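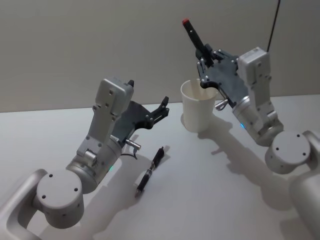

Reviewers in the regional press held that the Rotcombe sound was too slow to dance to, and listeners who grew up with it have disputed the point ever since. One letter printed in the label's own newsletter put it this way: it was slow until the second bass drum came in, and after that you could not stand still.

**Rotcombe** is a style of electronic dance music named after the mill town where it was first played. It is marked by long tracks, a heavy swung kick drum, and short vocal phrases repeated with small changes in pitch. Most of the early records were issued by the Brultum label, and the duo Samik is usually named as its best-known act.

## Name

The word was first used by record shops, which filed the releases under the name of the town because they fit poorly in the house and techno bins. Brultum began printing it on sleeves with its fifth single. Some of the musicians disliked the term and preferred "mill music," after the building where the parties were held, but that name did not spread outside the town.

## Origins

The parties took place on the upper floor of a wool mill built in 1852. The room had a low ceiling, brick walls, and a long natural echo that blurred fast rhythms. DJs who played there learned to slow their records down, often well below the speed marked on the label, and to pick tracks with few high sounds. Local producers then started writing for the room directly.

The floor was licensed for 175 people. Parties ran from nine in the evening until 4 a.m. and were announced by flyers and by word of mouth. There was no stage — the decks stood on a workbench against the back wall, level with the dancers.

## Characteristics

A typical Rotcombe track has these features:

- a tempo between 104 and 112 beats per minute
- two bass drum sounds, one dry and one with a long decay, played in alternation
- a bass line of three or four notes that stays the same for the whole track
- vocal fragments, often a single word, moved up or down by a half step
- very little cymbal work before the halfway point

The entry of the second bass drum is treated as the main event of a track. On many records it is held back for several minutes. DJs often mixed two records so that both entries fell on the same bar, a practice known in the town as "doubling."

Breakdowns are rare. Where a house track might drop the drums entirely, a Rotcombe track more often removes the bass line and leaves the drums running.

## Labels and releases

Brultum was set up to press records for the mill parties and had no distributor in its first year. It put out 14 twelve-inch singles before its first album, a compilation simply titled *Brultum One*. The early pressings were small and many copies were worn out by club use, so clean ones are hard to find.

Samik released four of those singles. The duo's track "Carding Room" runs a little over eleven minutes and is the record most often used to introduce the style. It was made with two drum machines, a sampler, and a spring reverb, and was recorded to tape in one take. A shorter version was made for radio, with the opening section removed.

A second label, Samarakoon, followed. Its releases were cleaner in sound and made more use of melody, and several included sung verses. Listeners have been divided on whether these belong to the style. Samarakoon also issued most of the remix records, among them a double twelve-inch of Samik material reworked by producers from outside the town.

## Decline and later interest

The mill floor closed in August, when the building was sold, and the parties moved to a larger hall nearby. The new room had a dry sound and the slower records did not carry as well there. Tempos rose, and within a few years much of the music played was hard to tell apart from ordinary house.

Interest returned when Brultum reissued its early singles as a boxed set with a booklet of 30 pages containing flyers and track notes. Younger producers have since taken up the alternating bass drums, usually at faster speeds and with digital reverb in place of the room's echo. The reissues were cut from the original tapes, except for the third single, which had to be taken from a vinyl copy.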